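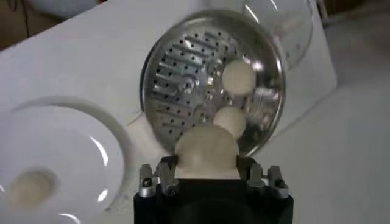
Kitchen safety check, small utensils and bowls
Arkusow Community Kitchen, Nonville
February 2026

Please do this check before the first cooking group of the month. Write OK, REPAIR or REMOVE next to each point. My comments from this month are under the points, so the next person can compare.

1. Strainers and steamer discs, metal surface
OK. The steel is bright and I did not find rust. Look into the small round holes with a lamp behind the disc, old starch likes to stay there. I found a little in one disc from the lower drawer and it was washed again.

2. Center fitting of the disc
OK with comment. Turn it gently by hand. It must not move. On our oldest disc it was a quarter turn loose, I tightened it and will look again next month. If it becomes loose a second time, please REMOVE. A small metal part in the food is the worst thing which can happen in this kitchen.

3. Long slots and the outer rim
OK. Go along the rim with a dry paper towel, not with the finger. If the paper catches, there is a burr. The paper did not catch anywhere.

4. Glass bowls
REPAIR is not possible for glass, so only OK or REMOVE. I checked 12 bowls. One from the Wolde set has a chip under the rim, you feel it more than you see it. REMOVE, already done. Metal strainers may stand in the glass bowls while we work – but do not store them so, the rim of the glass gets scratched.

5. Pale balls for the portion exercise
OK. They are smooth and without cracks. They are for practice only and do not go in hot water. Please keep the large and the small ones together in their box. In August two of them were found in the drawer with real food tools, this should not happen again.

6. Drawer and shelf
REPAIR. The lower drawer closes badly on the left side. I wrote to the Grerasard workshop and they will come, but I have no day from them yet. Until then please do not put heavy pots in it.

7. Drying
Not OK on my visit. Three discs were put away wet, one on top of the other. Let them stand upright on the rack for 33 minutes minimum (the timer by the sink is set to this already).

8. Labels on the shelves
OK. The label for "steaming" is almost not readable, I will print a new one.

Result: the kitchen can be used. Points 2, 6 and 7 stay open. If you close one of them, write the date and your initials on the paper copy inside the cupboard door – this page I can change only once a month.

8 shares | 2 comments

Related items
Checklist: knives and cutting boards
Checklist: gas, plugs and extension cords
How we store glass at Arkusow
Drawer repairs, list of open requests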